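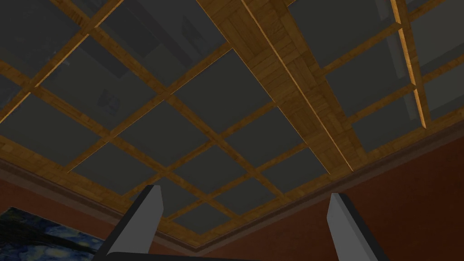 Page 7

Figure 3. View past the open fingers of one gripper, with the arm aimed at the ceiling.

4.2 Does the wrist camera help?

The Cletesero controller was released with a strong claim: that a camera on each wrist makes a body camera close to unnecessary for indoor tasks. We set out to test this in the Farahani simulator with the two-armed Vindbridge robot, and we did not find much to support it.

We ran 400 episodes of the door task, split evenly between Cletesero and our older controller, Lurkum. Both controllers received the same start poses, the same rooms, and a limit of 60 seconds per episode. Cletesero got the wrist views only. Lurkum got the body view only. This is a blunt comparison, and it mixes the effect of the camera with the effect of the controller. We return to that in Section 4.4.

Cletesero finished 43 more episodes than Lurkum. Taken alone, that number looks like a win for the wrist camera, and an early draft of this paper reported it as one. Capucine Bailly, who rewrote our logging code, then asked what the wrist camera had been looking at while the arm was moving. We had not checked. The logs kept joint angles and contact forces, and we had been reading success off the final door angle.

Figure 3 is the kind of view we found once we looked. The fingers are spread wide, and between them are wooden ceiling beams, dark panels, and the molding above a corner of the room. There is no door to be seen. A controller that steers by this view has little to go on except the layout of the beams, and a regular grid is a poor landmark: one panel looks much like the next. The wide beam crossing it might serve as a cue for heading. If the policy has learned to use it, then it has learned something about this ceiling, and we would not expect that to carry over to a room with a plain one.

We therefore repeated part of the test with the ceiling texture swapped for flat white. The sample was small, 24 start poses, each run once per controller. Cletesero lost its lead. Lurkum did about as well as before. We do not want to lean hard on so few runs, but they point the wrong way for the original claim.

The body view has its own problems, and we should be fair about them. It holds more of the room, but a good part of it can be taken up by the robot. In Figure 4 the white body and the black housing fill much of the lower part of the view, and the whole room is tilted. Both grippers are in sight, one against the orange wall and one partly over the lower edge of the open door panel. That overlap matters. From a single view of this kind it is hard to tell whether the fingers are in front of the wood, touching it, or still well short of it. Several of Lurkum's failures were grasps closed too early, and we suspect depth was to blame, though the logs cannot settle it.

There is also the matter of shadows. The arm and gripper cast a clear dark shape on the wall in Figure 4. Lurkum's segmentation step was trained on images with softer light, and we have not measured how often it takes a shadow for a second arm. Readers should treat our Lurkum numbers as soft for that reason too.

Figure 4. View over the robot body, with both grippers and the open door panel. 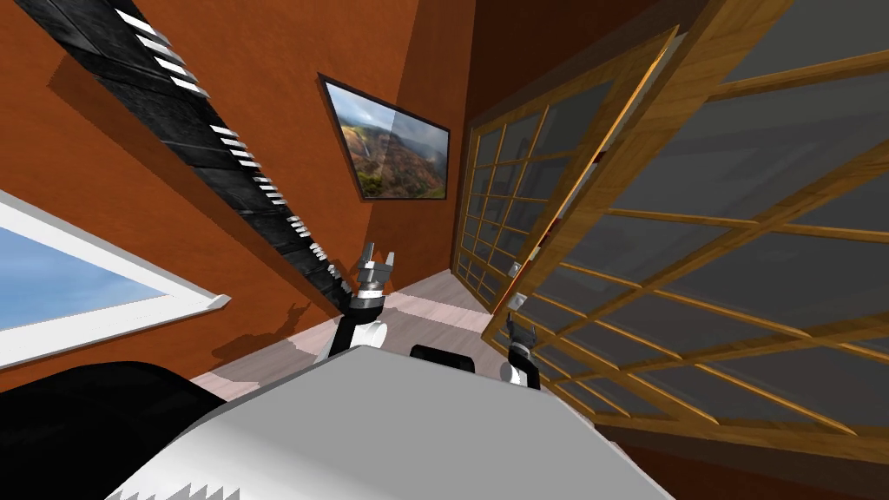
4.3 Finger length

The Cletesero authors also report that longer fingers improve door grasps. We could not repeat this result. Their report gives no contact settings, and in our simulator the outcome changed more with the friction value than with the length of the finger. Until those settings are published, we see no good reason to pick one finger over the other.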